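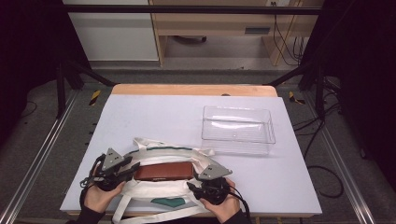

Technical Editor, Bunetti Carry Goods
Updated 2021-07-09

Elodcombe Tote and Bickerstaff Pouch Set

The Elodcombe is an open-top canvas tote supplied with the Bickerstaff leather pouch and a clear plastic sorting tray. The three items are sold as a set under one stock code. Replacement pouches can be ordered separately from August. The tote and tray are not available individually.

Tote

Body: cotton canvas, 300 gsm, off-white, unlined
Trim: teal-green band at the top opening, teal-green patch near the base
Handles: two, white cotton
Closure: none
Weight: 246 g

The canvas is unwashed when it leaves the factory and will shrink slightly on first contact with water. Spot clean with cool water and a neutral soap. Do not tumble dry. The teal-green trim is colourfast to cold water only, and bleach will lift the colour from both the band and the patch.

Fold lines from shipping can be removed with a medium iron on the reverse side. Keep the iron off the trim.

Pouch

The Bickerstaff is cut from smooth brown leather with a semi-gloss finish. It is sized to sit crosswise in the mouth of the tote and can be lifted out without unloading the bag. The finish is applied in a single coat at the Darkora tannery and is not a sealed film. It will mark with ordinary handling. 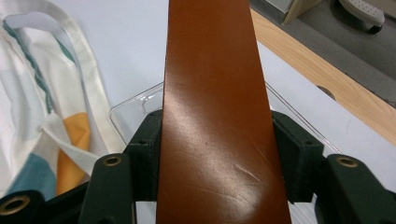

Reddish-brown leather under overhead light, with fine diagonal scratches in the finish.

Light scratches respond to a neutral leather cream worked in with a dry cotton cloth. Leave the cream for 20 minutes before buffing. Silicone sprays are not recommended on this finish. Deeper cuts are permanent and are not covered under warranty, nor is gradual darkening at the edges.

Leather colour varies between hides. Pouches ordered as replacements may not match the original.

Tray

Clear, rectangular, open top. The tray is intended for sorting small contents on a bench or tabletop and is not designed to be carried inside the loaded tote. Wipe with a damp microfibre cloth. Solvent cleaners will cloud the plastic.

Canvas and edge finish

The weave is slightly coarse and will soften with use. Some slubs and thicker yarns are normal in cloth of this weight. Loose threads at the opening should be trimmed flush with scissors and never pulled.

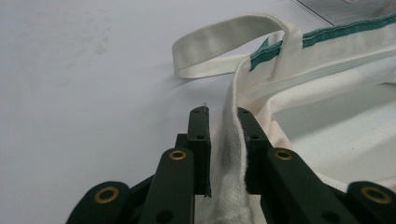
Off-white canvas pinched at a fold, teal-green trim along the opening.

Storage

Store the tote flat or loosely folded, with the pouch removed. Leather left against damp canvas can transfer colour to the cloth. Keep all three items out of direct sunlight.

Ordering

Stock code: 467
Supplied as: one tote, one pouch, one tray
Warranty: stitching and handle attachment, 12 months from date of purchase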